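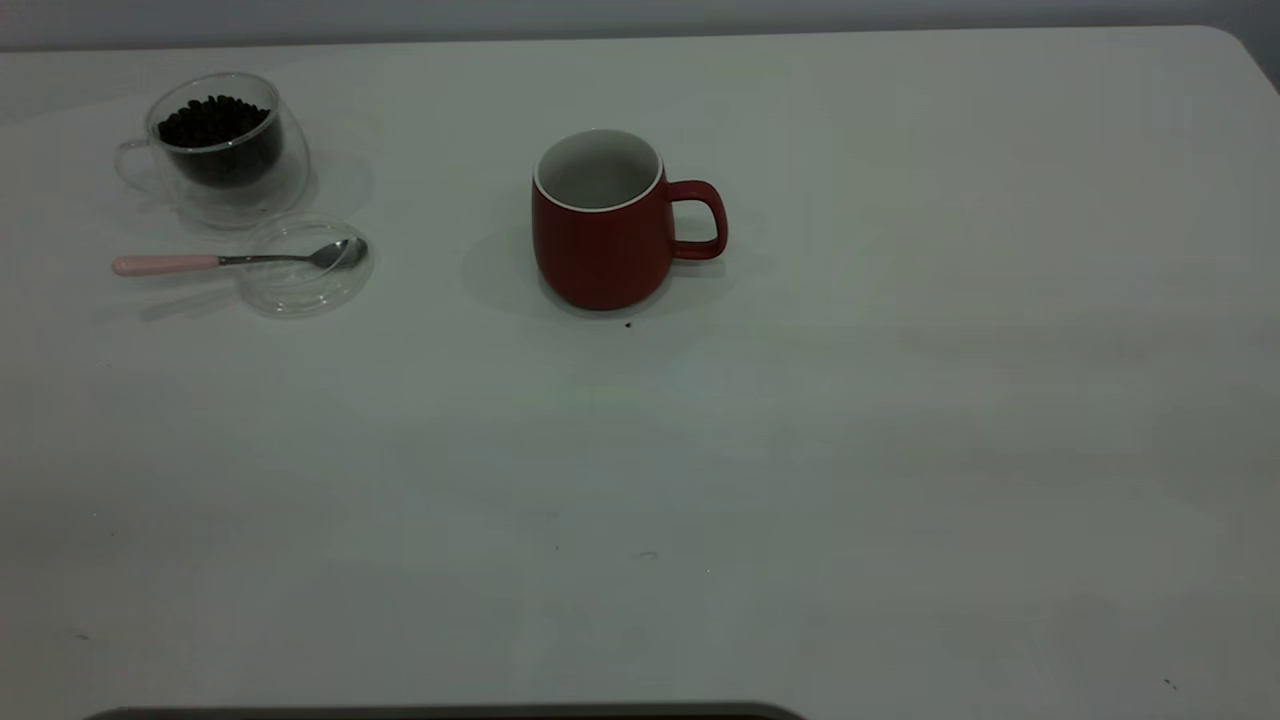 Kitchen changes on the second floor

The shared kitchen at the Tolstead building reopens on Wednesday at 8 a.m. The old water line has been replaced, the floor has been patched near the sink, and the dishwasher has been moved to the left of the fridge. Tenants on the first and third floors are welcome to use it again as before.

The biggest change is how we buy coffee. Until now each office brought in its own, and the cabinets filled up with half-used bags. A survey in February went out to all 52 desks in the building, and most people who answered wanted one shared supply. We will now order whole beans from Hofstetter, a small roaster across the river. Delivery is every other week. The cost is $3 per person per month and will be added to the service charge. If you don't drink coffee, write to Marlies Gasser at the front desk before the end of the month and she will take your name off the list. Tea drinkers are not charged.

There will be a medium roast and a decaf. Valentin Schnyder asked for a darker roast as well, and we may try one in the spring if the first two get used up at a steady rate. Please don't put beans in the freezer. They go in the tall cabinet by the window, in the tins with the screw lids. Decaf is in the tin with the green tape.

The grinder is loud. We have asked people in the small meeting room next door to put up with it before 9 and after lunch, and we ask everyone else not to run it during the hours between if the meeting room door is closed. Grind only what you need for the pot you are making. The brush for cleaning the chute hangs on the hook inside the cabinet door.

A few other points:

The fridge will be emptied on the last working day of each month. Anything without a name and date will go.

The repair came to $228 less than the quote, and the balance has gone toward new shelves. Fares Khoury is putting them up next week, so the back wall needs to stay clear.

Almost 22 mugs are still missing from the set we bought last year. If you have any at your desk, bring them back to the kitchen and leave them in the sink tray.

The microwave from the third floor is staying where it is.

Questions about the coffee order go to Marlies. For anything to do with the plumbing or the dishwasher, contact Seraina Danzer in the building office.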